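**Skimetport Briefing: weekly digest on arms control and foreign affairs**

Skimetport Briefing is a printed and PDF digest for readers who want to follow missile treaties, sanctions and border talks without opening ten news sites every morning. Each issue has 60 pages. It is edited in Clurnandale by Liette Li and Armindo Salgado, who worked before as translators at parliament hearings.

In every issue you find one long report, a page of corrections from the last number, and a table of the votes in foreign affairs bodies. We print the name of the speaker and the place of the speech for each quotation. If a claim comes from one source only, we mark it with a small circle in the margin.
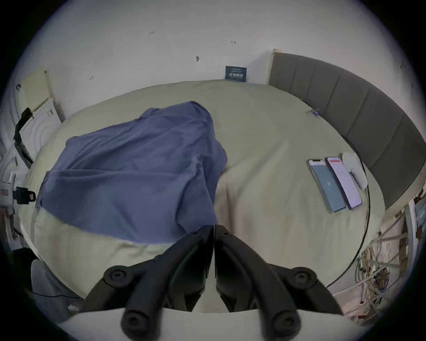
*Blue blanket on a pale fitted sheet.*

**What you receive**

- Print edition, stapled, black and white, sent by normal mail
- PDF of the same issue, with links to the documents
- Access to the archive, at the moment 819 reports
- Index of names and treaties, new every January

**Subscription**

The yearly price is 200 dollars for one reader. Libraries and schools please write to Bindu Panicker for the group price. The subscription does not renew by itself, we send you a letter before it ends.

**Delivery**

Print copies leave the Nosmont warehouse one day after the PDF is published. Outside the country the mail may need two weeks more. If your copy arrives damaged, send us your subscriber number and we mail another one free of cost.

Questions about an old invoice go to Keegan Girard in the accounts office.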